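The songs that came with the keyboard

Kusum Uniyal was 8 when her uncle brought home a second-hand Endex keyboard with a cracked power socket and one page missing from the manual. It had a demo button. Press it and the keyboard played a bossa nova in C major, with a flute line over the top, that lasted just under two minutes and then began again. She reckons she heard it more often than any other piece of music in her childhood, the national anthem included.

"I knew every note and I didn't know it had a name," she says. "It was just what the keyboard did."

The name was Tondel. It was listed on the missing page. She found that out as an adult, when a man in Hull sold her the same model with the paperwork intact, and the discovery started her on the research that has become her first book, a history of the demo tune and the people who wrote them.

Demo tunes are an odd corner of popular music. They were heard in department stores, school music rooms and front rooms all over the country, and they never troubled a chart. Most were never released on record. The composers were often staff engineers or session players paid by the day, and their names were left off the instrument, the box and the booklet. Many of the tunes are still known by whatever the button said.
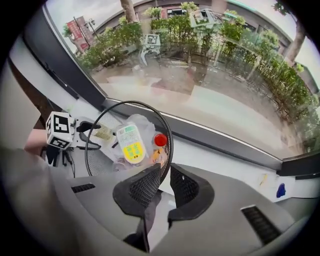
Uniyal's first problem was working out who wrote what. The makers kept poor records. Endex had been bought and sold so many times that its archive, when she finally reached it, amounted to a set of service sheets and a box of dealer price lists. None of them mentioned music. What helped in the end was the memory limits of the instruments themselves. Early home keyboards had so little room for songs that the writers had to work in short repeated patterns, and over time she learned to recognise habits: a bass line that always dropped a fifth before the chorus, a drum fill that came in a beat early.

On that evidence she grouped 38 tunes under a single hand. She called the writer Drollavetti, after a word pencilled inside the casing of a shop display model, and for a long while she had nothing else to go on. Then a retired repairman wrote to her to say that Drollavetti was a real person, a dance band pianist who had worked for Endex on and off and had taught half the sales staff to play.

The chapter on Drollavetti is the best in the book. He had spent years in hotel bands, where the job was to play music that people could talk over, and he brought the same idea to the demo button. A shop assistant might have to listen to it all day. He avoided high sustained notes and kept his endings soft, so that the join was hard to hear when the tune went round again. He wrote on paper first and entered the notes one at a time afterwards, from a numeric pad.
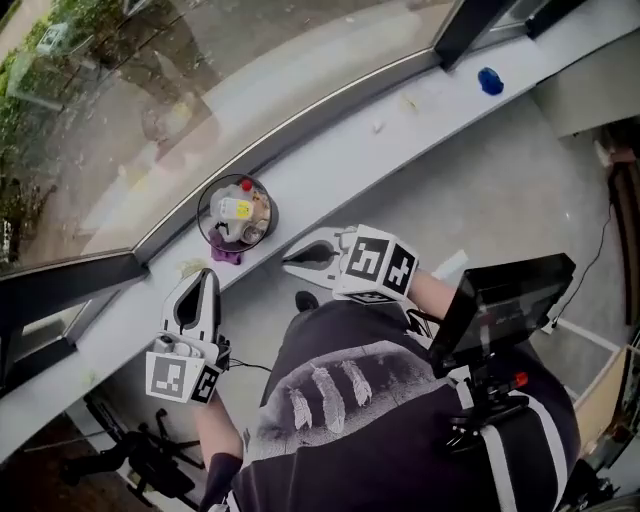 Other writers took the opposite view. The Sachdeva series, a run of budget keyboards sold largely by mail order, came with demos that seemed designed to use every sound in the machine at once. There is a march that goes from church organ to banjo to something labelled Cosmic in the space of 5 bars. Uniyal is fond of it. She points out that mail order customers couldn't try an instrument before paying for it, so the demo was the first proof that it worked, and a loud proof was better than a tasteful one.

She is less patient with the notion that all this is a joke. Collectors tend to trade the recordings for laughs, and there is a steady supply of videos in which somebody plays a demo and pulls a face. The book gives them a page and moves on. Her interest is in what people learned from the tunes. More than 3 of the working musicians she interviewed told her separately that they had first understood what a bass line was by pressing the demo button and playing along with one finger, and a church organist in Lincoln can still play the whole of Tondel from memory, repeats and all.

The copyright position is a mess. A few of the tunes were adaptations of classical pieces and safely out of copyright, though the arrangements may not be. Others belong to companies that no longer exist, or that do exist and don't know they own them. Uniyal had hoped to include a download with the book and was advised against it. Readers get notation for a handful of the tunes instead, set out in the simple two-stave style of the original booklets.

Her own Endex is still going, cracked socket and all. She keeps it on a shelf by the kitchen door and runs it off batteries. The flute line goes slightly flat when they run low, and she now thinks of that as the correct version.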